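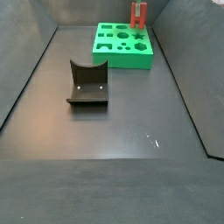 第13卷 第5期 · 第3页

图3 固定视角下的插入任务工作区。绿色泡沫块上有十个形状各异的凹槽,夹爪夹持红色H形件;左侧为黑色支架。

3.2 任务设置与数据采集

工作区沿用Valtport平台的灰色箱体,三面围壁,前方留一道宽沿。围壁外倾,零件滑到墙边时夹爪还下得去。相机固定,外参标定一次,之后全程不动。不用腕部相机,原因见3.4节。

目标块为绿色泡沫,顶面开槽:方形、圆形、椭圆、五角星、六边形、拱形等,另有一组三个小圆孔。槽壁颜色比顶面深,分割时基本靠这点明暗差。光照偏弱的几批数据里椭圆槽和圆槽容易混,尤其是块体靠近后壁的时候。H形件单独考虑。它高,竖直夹持时两腿之间被夹爪占去一部分,上端又常常出画,所以位姿估计只用横梁以下的部分。试过用全部轮廓,结果更差,抖动明显。

黑色支架不参与插入。保留它有两个用处,一是作为静态遮挡物,二是检验策略会不会把深色物体误当成凹槽。早期版本的Clirkusent确实会,夹爪直接往支架底板上的两个亮点去。加入负样本之后这类错误少了很多,但没有完全消失。

每条轨迹从夹爪已夹住零件开始记录,到松开为止。控制频率10 Hz,动作为末端增量位姿加一维开合量。示教由遥操作完成,操作者只看固定相机的画面,和策略看到的一致。中途掉件的轨迹不丢,单独标记,训练时降权。块体位置在每轮之间重新摆放,朝向也变,不过幅度不大。地面上的细碎白屑和划痕没有清理,也没有在图像里做修补,我们希望策略自己学会忽略。

3.3 接触阶段的切换

自由空间内由视觉策略输出动作。接触后切到柔顺控制,切换条件是竖直方向的力连续5帧超过阈值。单帧判断不行,泡沫软,力曲线上升慢,夹爪加速时的惯性力会误触发。阈值在Lodhi数据集的验证部分上选定,之后所有零件共用一个值,不逐件调。

切换后做小幅螺旋搜索。搜索半径从零逐步放大,最多重试3次,仍未落入就抬起并重新估计位姿。H形件不适合螺旋搜索,两条腿容易一条进一条不进,零件歪住。对它改用先倾斜后压平的方式:一侧先落,接触稳定后再放平另一侧。倾角固定,没有学习。

与Pamberg基线相比,主要差别在切换这一步。基线全程用同一个网络输出,接触后动作幅度偏大,泡沫边缘被压塌,后面的尝试跟着受影响。我们在实验中定期更换泡沫块,两种方法的更换间隔相同,避免磨损带来的的偏差。

3.4 关于腕部视角

最初的方案带腕部相机。问题是零件夹住后占掉大半视野,H形件尤其严重,凹槽几乎看不到。裁剪、加广角都试过,广角畸变又让小圆孔难以分辨。去掉腕部输入后,星形和六边形的对齐略有下降,其余零件持平或更好,训练也快。因此后文结果若无说明均只用固定视角。消融见第5节,包括腕部加固定的双视角版本,以及只在接近阶段使用腕部图像的版本。

需要指出,固定视角对深度不敏感。块体离前沿越远,高度方向的误差越大,靠后壁时最差。这部分误差目前靠接触检测来补,并没有在感知层面解决。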